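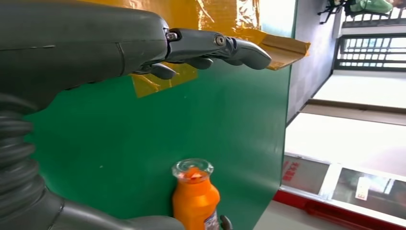 Le panneau vert du banc d'essai, ruban jaune translucide collé dans le haut.

Détachant textile en bouteille orange, import Wondix
Par Florian Huet, mars

Bouteille achetée chez Warness, étiquetage chinois uniquement, pas de traduction fournie par le vendeur. Masse relevée à réception : 1 445 g, bouchon compris. L'essai a duré presque 300 heures, stockage couché inclus, sur un panneau vert mat déjà marqué de légères éraflures. Le ruban adhésif jaune qui y est collé plisse, mais tient.

L'étiquette annonce « 不易漏 » (fuit difficilement). Après 61 heures à l'horizontale, perte de masse non mesurable sur ma balance, résolution 1 g. Mention « 无需预涂 » également : pas d'application préalable. J'ai suivi cette consigne pour la première série, sur coton taché de café et d'huile. Café : trace résiduelle faible à 30 °C. Huile : auréole nette, un second passage a été nécessaire.

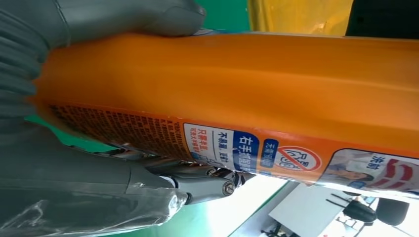
Étiquette côté texte : « 无需预涂 » sur fond bleu, pictogramme rouge barré, « 洗前 » en gros caractères.

Le bloc de petits caractères à gauche est imprimé en sombre sur l'orange, corps minuscule. Lecture pénible sans loupe. Fitriani Pillai m'a traduit les dosages, que je n'aurais pas su déduire du reste.

Corps lisse, légèrement brillant, avec une nervure peu profonde dans la longueur. Prise correcte à sec, moins bonne avec des gants mouillés.

Efficacité : 3/5. Étanchéité : 5/5. Lisibilité : 1/5.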